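Vestura Coach Portal: Set-up Guide for New Mentor Coaches
Section 2: Setting up your practice and your first client file

Welcome, and thank you for joining us! Please set aside a quiet stretch for this section (a cup of tea helps), and have your enrolment letter nearby. You'll need the coach number printed at the top of it.

2.1 Create your practice profile

1. Sign in and choose My Practice, then Profile.
2. Type your name just as you'd like it to appear on client agreements. Accents are welcome, and Bríd Sheehan on our help desk will happily fix any that go astray.
3. Write your coaching statement. You have 3000 characters, though most clients tell us they prefer something they can read in one go.
4. Choose Save Profile and wait for the green tick.

Note: Your profile stays private until your mentor approves it, so don't fret over getting every word perfect the first time.
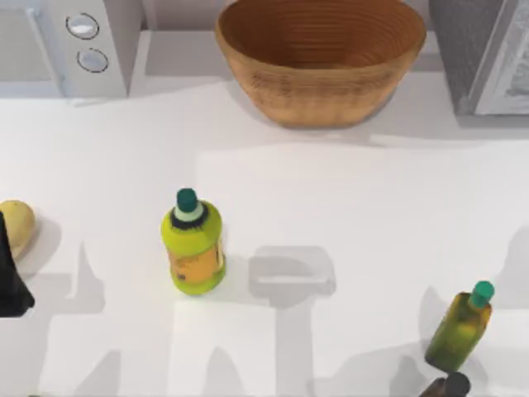 2.2 Open a client file

1. Choose Clients, then New File.
2. Enter the client's preferred name and the focus of the program, whether that's leadership, a career change or life coaching more generally.
3. Attach the signed coaching agreement. If your client hasn't signed yet, choose Send for Signature and the portal will look after the rest.
4. Set the session length and the number of sessions. The longest program you can enter is 26 sessions.

Caution: Session notes can't be recovered once a file has been deleted. If you and a client are simply taking a break, choose Pause instead, and everything will be waiting when you both come back. 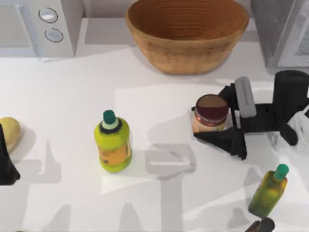

Countertop with a microwave and a woven-look bowl, viewed from above.

2.3 Log your coaching hours

1. Open the client file and choose Add Hours after each session.
2. Mark the session as paid or pro bono.
3. Choose Submit to Mentor at the end of the month.

Note: If the portal shows error 106, your session date falls before the agreement date. Check both, correct whichever is wrong, and submit again. Still stuck? Write to Fidelina Benavides through the Help tab, and do tell her which browser you're using.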